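Marking and Moderation: Handout 4
Keeping written judgements consistent across a department
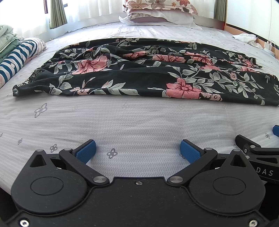

Reading time: 3 minutes

Module leader: Mal-soon Ham
To be read before the Kendside seminar. Bring one marked script from your own placement, with the name removed.

4.1 Terms

Marking is the act of assigning a grade or mark to a piece of work. Moderation is the checking of marks already given, by someone other than the first marker, before they are released. Standardisation takes place before marking begins: all markers read the same scripts, mark them alone and then compare. The three are often run together in school policies. Keep them apart in your written work.

A mark is reliable to the extent that another trained marker, or the same marker on another day, would give it again. It is valid to the extent that it reflects what the task was meant to assess. A spelling count in a history essay can be highly reliable and tell us very little about history.

4.2 Where markers differ

Differences between markers fall into several kinds, and each calls for a different remedy.

Severity. One marker is consistently lower or higher than the rest. The rank order of pupils is much the same, so an adjustment to the whole set may be enough.

Spread. One marker uses the full range and another keeps to the middle. Adding or taking away a fixed number of marks will not correct this.

Drift. A marker's standard shifts during a long session. It is usually found by slipping an early script back into the pile near the end.

Halo. A strong opening, tidy handwriting or knowledge of the pupil affects every later judgement. Marking question by question across the class, with names covered, reduces it but does not remove it.

4.3 The Sinddale procedure

The version used in this module is the one adopted by the humanities department at Sinddale. It has been altered twice, the last time in September, when the second reading was moved to before the department meeting.

Step 1. The head of department selects 12 scripts from the full set, covering the top, middle and bottom of the range. Borderline scripts are preferred to clear ones.

Step 2. Each marker marks all 12 alone, using the agreed mark scheme. No comments are written on the scripts at this stage - marks go on a separate sheet.

Step 3. Sheets are compared. Any script on which two markers differ by more than two marks out of 16 is read again by both, still without discussion.

Step 4. Remaining differences are discussed at the meeting. The reason for the final mark is written down in one sentence and kept with the script.

Step 5. The rest of the set is marked. A sample of 10 scripts from each marker is then moderated.

Step 3 is the one most often skipped. Departments that go straight to discussion tend to settle on the mark proposed by the most senior person present, and the record then shows agreement where there was very little.

4.4 Points versus levels

A points-based scheme awards a mark for each creditworthy statement. A levels-based scheme asks the marker to match the whole answer to a description and then place it within that level. Points schemes suit short answers with a limited number of correct responses. Levels schemes suit extended writing, but depend on words such as "clear", "developed" and "sustained", which have no fixed meaning until they are tied to actual scripts.

For this reason the mark scheme should be filed together with the standardised scripts. Budard and Hamdan, the two partner schools, used the same levels scheme last year but kept separate sets of scripts. Their results should not be compared directly.

4.5 Tasks for the seminar

(a) Mark your own script again without looking at the first mark. Note both marks and the date of each.

(b) Choose one level description from the scheme and underline every word that two markers could read differently. Rewrite it in no more than two sentences.

(c) A marker's sample is found to be severe by one mark at the top of the range and generous by two at the bottom. State which kind of difference this is, and whether the whole set should be adjusted or marked again.

Written answers to (b) and (c) are handed in at the end of the session. Task (a) is for discussion only and is not collected.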